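4.2 Wedding items in the Steltlow sample

Coded all the celebrity wedding stories in the July set, 7 of them from Steltlow. Guests named in the headline got more shares than the couple did — same pattern as Ketilsson found for film premieres. Friends officating counted as guests here, not as staff. Two coders, disagreements settled by talking.
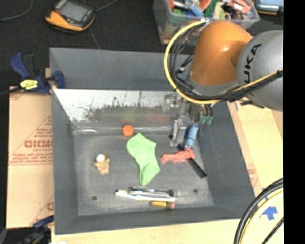

Figure 5. Gray bin with small objects; robot arm reaching in.

Shares per story were then compared across outlets. Skikside ran fewer wedding items but longer ones, mostly interviews. Quotes from chat shows were left in, repeats taken out.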